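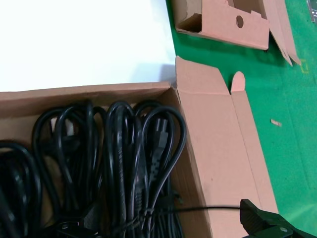 Power cords, boxed.

2022-12-02

Ink, batch with the Barnden galls

Okay, strained it this morning and it's ink! Real ink. I was half expecting brown tea again like the October batch, so I'm writing this down while I'm still pleased with myself.

Recap for anyone reading who skipped the last few pages (Macedo people, I know you do). This is the iron gall recipe out of the 1592 household book, the one with the missing corner. It calls for galls, "coppras," gum arabic and either rainwater or white wine, and then it tells you to stir it often with a fig stick. I do not have a fig stick. I used a chopstick.

What went in: 93 g crushed galls, 500 ml rainwater from the barrel, then iron sulfate at a third of the gall weight and gum arabic at half the iron. Galls soaked in the big jar for 14 days with a cloth over the top, on the shelf by the window, stirred whenever I walked past. It grew a nice gray skin in the second week. I left it alone until I was ready to strain. The old recipes don't seem bothered by mold and I've read a couple of people who think it helps, something about breaking the tannin down to gallic acid. Smelled like a wet barn.

Crushing: do not use the coffee grinder. I did that in October and I think the powder was too fine, it went straight through the cheesecloth and the ink was gritty for weeks and clogged everything. This time I put the galls in a canvas bag and hit them with the mallet until they were about like coarse gravel. Way easier to strain, and I only lost one under the bench.

Straining took two passes through cotton and one through a paper filter, which was painfully slow (went and had lunch, came back, still dripping). Got back less liquid than I hoped. The galls drink a lot of it. Squeeze the bag next time, with gloves, my left thumb is going to be gray for a week.

Then the iron. I dissolved it in a little warm water first and poured it in slow, and the whole thing went from weak tea to purple-black in the time it takes to say so. I never get tired of that part. Gum arabic after, already soaked overnight so it didn't clump.

Writing tests, all with the same steel nib:

Wamard laid paper: pale gray going on, dark in a couple of minutes, crisp edges, no feathering. Best of the lot.
Cheap copy paper: feathers like crazy, bleeds through to the back. No surprise.
Parchment offcut: beads up unless you pounce it first. With pounce it's gorgeous.
Cevby cotton rag: good color but it drags on the upstroke, so I think it wants a bit less gum. Or a better nib. Or a better hand, fine.

Flow is a little thick overall. I thinned a spoonful with plain water and liked it more for small writing, though it starts out so pale you can barely see where you've been. I might split the batch and keep one bottle thin. 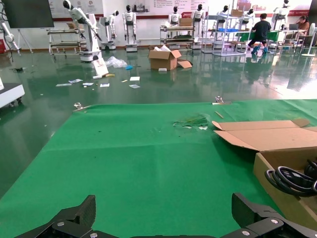
Olga Paiva thinks I've overdone the iron. Her view is that the third-by-weight figure only works if the galls are really good ones, the heavy blue-black kind with no exit hole, and that mine were mostly pale and hollow, so there's iron left over with nothing to bind to, and it'll brown the strokes and chew the paper in the long run. She'd go down to a quarter and add a fresh handful of galls to this batch before bottling it.

She may well be right, darn it. I did sort the galls but not very hard, and plenty of them had holes. So I've poured off half into a second jar with another handful of crushed ones, cloth on, and that goes back on the shelf. The other half gets bottled as is with a clove in each bottle. Then we can compare them side by side on the Wamard paper and I'll eat my words if I have to.

I also want to try the wine version. The book seems keener on wine than on water, and the cheap white in the cupboard isn't getting drunk by anybody. Same weights, same jar if I can get the smell out of it.

To do:
Label both jars properly, with the iron ratio, on the glass and not the lid (October!)
Test strips in the south window, half covered with foil
Iron test paper, there's only a stub of the roll left
Order more gum arabic, lumps, not powder
Wash the chopstick or admit it lives in the ink box now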